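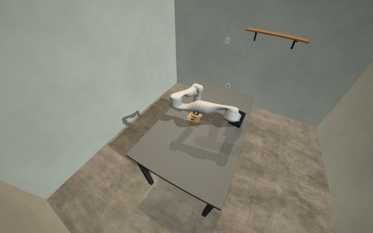 Kendenex opens August sign-ups for Hiviretti, the shared lunch program for small offices

Hi everyone, Irja Keskinen here from Kendenex. I run the Hiviretti program, and I get to write this release myself this time, so please forgive me if it sounds more like a letter than a news item. I'm excited! Starting in August, we're opening Hiviretti to any office with nine or more people on the payroll, and you don't have to be in the same building as one of our kitchens anymore.

For those of you who haven't run into us before, Hiviretti is a lunch subscription. An office picks its days, we cook that morning, and the food shows up at 11:40 in big covered trays that everybody serves themselves from. There are no individual boxes and no little plastic cups of dressing. We started with the tenants upstairs from our first kitchen, and it grew mostly by people smelling the onions and asking what was going on.

We now cook for 59 offices. The new kitchen on Mollel Street lets us go up to 394 trays a day, and that's the number I've been waiting to put in writing since last winter, when we had to turn people away and I had to make all of those phone calls.

Our head cook is Peninah Mwaipopo, and if you've eaten with us you already know her coconut beans. She has rewritten the whole menu for the bigger kitchen. There's a four-week rotation now where we used to have two, so you won't be looking at the same chickpea stew every other week (I liked it, but I heard you). New dishes include a baked fish with tomato and lime, a mushroom barley thing that still doesn't have a proper name, and a cabbage and dill pie that Laurențiu Ursu brought in from his grandmother's notebook and argued for through three tastings.

"I wanted food that's still good at one o'clock, when the person stuck in a meeting finally gets to it," says Peninah. "That changed a lot of recipes. Anything crispy had to go or get its own tray."

Laurențiu looks after bread and pastry, and he has his own oven at Mollel — the deck oven he has been sending me links to for as long as I've known him. Every tray order now comes with a loaf from it. Rye on some days, a soft white loaf on others, and flatbreads when Peninah is making lentils.

A few practical things, because I know that's what office managers want from me.

Prices stay where they are for current subscribers through the end of the year. New offices pay a setup fee of $500, which covers the serving stand, the tray covers and a set of spoons and tongs that are yours to keep. If you cancel within your first month, we pick up the stand and you get the fee back.

You can change your headcount up to 3 p.m. the day before. We used to ask for two days, and that was a pain for everybody. Jabari Magesa, our routes manager, redid the whole ordering sheet so we could manage it, and he'd like me to say that 3 p.m. means 3 p.m.

Each menu has a vegetarian main and a vegan main every day. Allergens are written on the tray cover in marker and also sent out in the morning email. We do handle nuts and sesame in both kitchens, so if someone in your office has a severe allergy, please call us before you sign up and we'll talk it through.

Trays and covers get collected the same afternoon, between 2 and 4. You don't need to wash them. A quick scrape is lovely, though.

We're also working with Zemach, the produce wholesaler two streets over from Mollel, who will supply most of our vegetables from August on. Nassoro Lyimo at Zemach has been bringing Peninah samples since spring, and she's picky, so the fact that they're still talking is a good sign. "She sent back my eggplants twice," Nassoro says. "The third box she kept, and then she called to ask for more of them."

If you'd like to try the food first, we're holding an open lunch at the Mollel Street kitchen in August, from 11:30 until the trays are empty. It's free, you don't have to book, and you can bring the coworker who complains about everything. Laurențiu will have the cabbage pie out, and I'll be at the door with the sign-up sheets.

Offices that sign up at the open lunch get to choose their delivery days first. After that it goes in the order the forms come in, and the middle of the week always fills up fastest, so keep that in mind if you've got a regular team day.

Press are welcome at the lunch too, and Peninah is happy to talk once service is done — please don't try to interview her at noon. For menus, sign-up forms or kitchen visits, get in touch with me, Irja Keskinen, at the Kendenex office. I pick up the phone from 8 a.m. to 4 p.m., except when I'm eating.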